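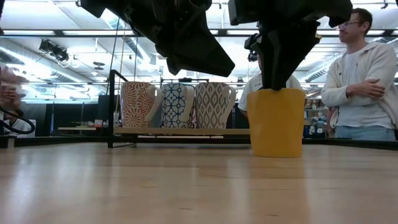

Minutes: Fault Review, Two-Arm Mug Cell

Prutolley workshop, November, 9:30 a.m.
Present: cell operations, controls, mechanical, safety. Virnex joined by phone for items 2 and 3.
Minutes taken by: controls

1. Previous minutes

Accepted with one correction. The spare finger set was logged as received. It was ordered but has not arrived. Mechanical to chase Verschueren.

2. Fault report: grip held after stop

Operations read the log entry. During a mug rack run the right gripper had one finger inside a cup and the wall of the cup pinched. The operator pressed the stop on the pendant. Both arms stopped. The right gripper did not release and did not drop to low force. It kept closing against the cup wall for 15 seconds, until power to the arm was cut at the main switch. The cup cracked at the rim. There were no injuries.

The entry gives the fault code as 632 (command link timeout, right gripper). The same code appears 5 times in the log for the month. The four earlier cases cleared on restart and were not reported. Safety asked that this be recorded as a failure of reporting as well as a failure of the cell.

Controls gave the sequence as far as it can be read from the log:

The gripper controller lost the command link while a close command was active.
The arm controller saw the stop and held position, as designed.
The gripper controller never received the stop. It continued to act on the last command it had, a close at full force.
The watchdog in the gripper controller should have zeroed the force after 430 milliseconds without a message. It did not.

Virnex stated that the watchdog is off by default in the current gripper firmware and has to be turned on in the setup file. Controls confirmed that the setup file on the right gripper was replaced when the controller was swapped. The file on the left gripper is the older one and has the watchdog on. The two files had not been compared.

Virnex was asked whether the default would change. No commitment was given. A note on the setting will be added to their install sheet.

3. Cause of the link loss

Not settled. Two possible causes were discussed.

Connector: mechanical found the right gripper connector seated but with its locking ring not fully turned. It could be moved by hand with light force. The connector on the left was tight.

Cable: the loop at the right wrist flexes each time the gripper reaches down to the center of the table. A bend test was run with the arm powered down and a meter on the line. No break was found. Mechanical does not consider the test good enough to clear the cable, as it was done by hand and at low speed.

Controls pointed out that four of the faults occurred with the right arm extended toward the middle of the table and one with it close to the rack. This fits either cause. It was agreed to replace the cable and lock the connector together, accepting that the true cause may then never be separated. Virnex asked for the old cable to be bagged and sent to them unopened.

4. Stop circuit

Safety's position is that a stop which depends on the command link is not a stop. The pendant button must act on gripper power through hardware. Controls agreed in principle but noted that a straight power cut leaves the fingers clamped at whatever position they have reached, because the drive does not back off by itself. With a finger inside a mug this holds the mug in place. With a hand between the fingers it is not acceptable.

Options discussed:

Option A. Cut gripper power on stop and fit the manual release lever supplied by Verschueren. Low cost, can be done on site.
Option B. Separate safety relay with a timed release move before power is cut. Needs new wiring and a new risk review.

Option A was chosen for now. Option B goes to Fallholm for a quote. Operations objected to the location of the lever, as it puts the operator's hand close to the fingers. Mechanical will try a longer lever.

5. People near the table 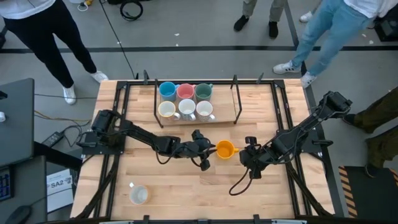

Question from operations: Can staff stand at the table while the arms are powered?
Reply from safety: Only with both grippers open and the arms in hold, and never within reach of a moving arm. This applies until item 4 is closed.

Safety added that the present practice of gathering at the table edge during test runs is to end. A floor line will be marked at full arm reach plus a margin. Cables on the floor beside the table are to be tied back or covered before the next powered run, as they lie on the path to the main switch.

Operations asked whether this covers loading of the rack. It does. Mugs are to be loaded and cleared with arm power off.

6. Restart conditions

The cell stays out of automatic mode. Manual jog at reduced speed is allowed with a second person at the main switch. Automatic mode returns when all of the following are signed off:

Watchdog on in both setup files, and the two files compared line by line.
Right cable and connector replaced.
Link pulled by hand during a close command, on each gripper, with force seen to drop.
Release lever fitted and tried.

The link pull test is to be done with a foam block between the fingers, not a mug.

7. Actions

Controls: setup files, link pull test, alarm on first occurrence of code 632.
Mechanical: cable, connector, longer lever, call to Verschueren on spare fingers.
Safety: floor line, revised work instruction, near-miss form for the four unreported faults.
Operations: floor cables, request to Fallholm for quote.

8. Other business

The pendant holder is loose. Mechanical will look at it with the lever work.

Meeting closed 10:40 a.m. Next meeting to be called when the link pull test results are available.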